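How to Share a Bench With a Gripper
Workplace notes, by Poppy Mottram 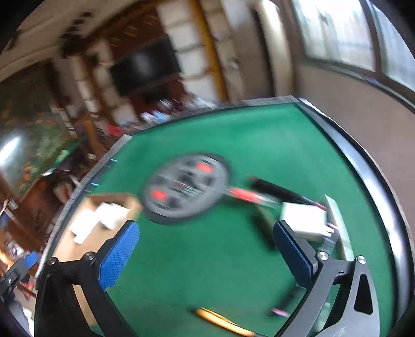

Fingers open over the green table, pens and cardboard box still to go.

1. Before you start Tresen, agree on who tidies what. At Storkmont we skipped this and spent March tidying after each other.
2. Keep your own pen in your pocket. Anything on the table is work.
3. Log each drop. We stopped at 100 and felt better.
4. Rewrite the job titles last. Mine is now "supervisor," same pay.

Related
Trundora: first six weeks
Lightfoot shift planner setup
Who gets Saturday now?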